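Pourquoi je continue à fabriquer mon robot par terre

On me demande souvent (enfin, ma sœur me demande souvent) pourquoi je m'obstine à construire un bras robotisé chez moi alors qu'on en trouve des tout montés, avec notice et service après-vente. Elle n'a pas tort, d'ailleurs. Le mien s'appelle Zukis, il vit dans une pièce de la maison qui sert à tout et à rien, et au moment où j'écris il sait faire deux choses : attraper un gant de toilette et le lâcher. Pas forcément au bon endroit.

Mais j'y tiens, et comme je m'énerve régulièrement sur le forum de l'atelier partagé à ce sujet, autant mettre tout ça au propre une bonne fois. Mon avis, pour ceux qui sont pressés : on passe beaucoup trop de temps sur les moteurs et pas assez sur ce qui touche les objets. Le bout des doigts, quoi. La peau, la mousse, la petite épaisseur molle entre la mécanique et le monde. Tout le monde s'en fiche et c'est là que tout se joue.

Quand j'ai commencé, j'ai fait comme les copains. J'ai lu des comparatifs de servomoteurs jusqu'à deux heures du matin, j'ai commandé des réducteurs, j'ai refait le support d'épaule parce qu'il pliait, puis le support du support. L'atelier Benavides, où je vais quand j'ai besoin d'une vraie perceuse à colonne, est rempli de gens comme moi : on arrive avec un bras magnifique, on discute couple et jeu mécanique pendant toute la soirée, et à la fin on visse deux plaques au bout en guise de pince. Des plaques ! Évidemment que le gobelet glisse. Alors on serre plus fort, et le gobelet s'écrase, et on conclut qu'il faut un meilleur moteur.

C'est Paloma Haddad qui m'a fait changer d'avis, un soir de janvier. Elle vient de la couture, elle était là pour une housse de je ne sais plus quoi, et elle regardait Zukis rater le même torchon pour la énième fois. Elle m'a dit : « Mais tes doigts à toi, ils sont en quoi ? » Je suis resté bête. J'avais passé l'automne entier à régler des asservissements et je n'avais jamais pensé à regarder comment je tenais un torchon, moi.

Depuis, j'ai pris l'habitude de travailler la matière à la main avant de toucher à la machine. Je pince, je plie, je roule un bord, je relâche, je recommence. Ça a l'air idiot, comme ça, un adulte assis par terre qui tripote un bout de matière souple pendant une demi-heure. Sauf qu'on apprend énormément. On sent tout de suite si ça revient en place ou si ça garde le pli, si ça accroche, si ça se met à glisser quand on tire de travers. Aucune fiche technique ne m'a jamais donné ça, et j'en ai lu, des fiches techniques.

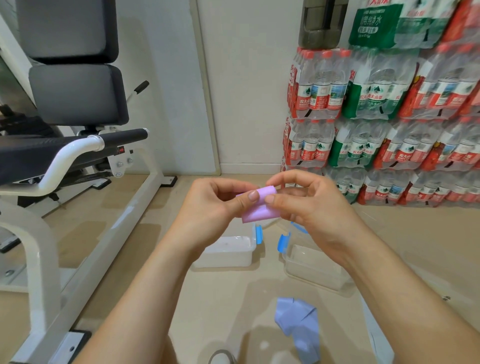
Et puis il y a le pouce. On parle toujours de la pince comme de deux doigts symétriques qui se rejoignent au milieu, parce que c'est facile à dessiner et facile à commander. Essayez donc de replier un truc mou avec deux mouvements parfaitement symétriques ! Moi je n'y arrive pas. Il y a presque toujours un côté qui tient et un autre qui travaille, et le côté qui tient bouge quand même un petit peu, il cède, il rattrape. Leobardo Cervantes, avec qui je me dispute là-dessus depuis des mois, me répond que c'est de la poésie et qu'avec une bonne caméra et un bon modèle on compense n'importe quelle pince. Peut-être. Son robot à lui plie des serviettes, je le reconnais volontiers. Il plie des serviettes bien à plat, toujours les mêmes, sur une table qu'il a recouverte exprès. Le jour où on lui a donné une chaussette, on a bien ri (lui aussi, il est beau joueur).

Je ne dis pas que le logiciel ne compte pas, hein. J'ai moi-même 108 essais de saisie enregistrés dans un tableur que je suis seul à comprendre, et je suis bien content de les avoir quand je cherche pourquoi une version marchait mieux que la suivante. Mais quand je relis mes notes, les vrais sauts viennent presque tous d'un changement de matière ou de forme au bout des doigts. Une couche plus fine, un bord arrondi, une mousse qui s'écrase moins vite. Ça coûte trois fois rien et ça se change en quelques minutes.

Ce qui m'amène à l'autre reproche qu'on me fait, celui du bricolage. Il paraît qu'il faudrait un établi, un vrai, avec des tiroirs étiquetés. J'ai eu un établi. Il s'est couvert de choses en une semaine et j'ai fini par travailler à côté. Le sol, c'est grand, c'est plat, rien n'en tombe. Pour les coussinets, les chutes et les petites pièces, des boîtes alimentaires à clips font très bien l'affaire, et quand un clip lâche on garde la boîte quand même. Mes genoux protestent un peu, je l'admets, et je ne recommande pas la méthode pour la soudure !

Il y a aussi l'argument du prix, et là je vais me faire des ennemis. J'ai essayé les coussinets Prosance, vendus par lot de 12, prémoulés, bien emballés. Ils sont réguliers, rien à redire. Ils sont surtout pensés pour une pince que je n'ai pas et des objets que je n'attrape pas. J'ai passé plus de temps à les retailler que je n'en aurais mis à découper les miens. Même chose avec le contrôleur Onar, que j'aime bien par ailleurs et que je garde pour le poignet : dès qu'on sort du cas prévu, il faut ruser. Acheter du tout fait, c'est aussi acheter l'idée que quelqu'un d'autre se fait de votre problème. Parfois ça tombe juste. Pour les roulements, par exemple, j'achète, et sans le moindre remords.

Paloma me fait remarquer que je suis en train de devenir aussi pénible sur les mousses que je l'étais sur les moteurs. C'est possible. La dernière fois, j'ai tenu la jambe à un monsieur venu réparer un grille-pain, je lui ai mis deux échantillons dans les mains en lui demandant de fermer les yeux. Il a été très patient.

Ce que j'aimerais, au fond, c'est que dans les ateliers on fasse un peu plus circuler ces trucs-là. On échange des fichiers de pièces à imprimer, on échange du code, on s'envoie des vidéos de bras qui dansent. Les essais de matière, eux, finissent à la poubelle avec tout ce qu'on avait compris en les faisant. Il suffirait d'une boîte au fond de l'atelier, avec des morceaux dedans et un bout de papier scotché sur chacun : ça tient le verre, ça accroche le coton, ça vieillit mal. J'en ai parlé à Benavides, on m'a dit oui à condition que j'apporte la boîte.

Leobardo a promis d'y mettre quelque chose lui aussi. Il n'a pas dit quoi, mais il est reparti avec un morceau de ma mousse dans la poche, et depuis il me pose des questions sur la colle.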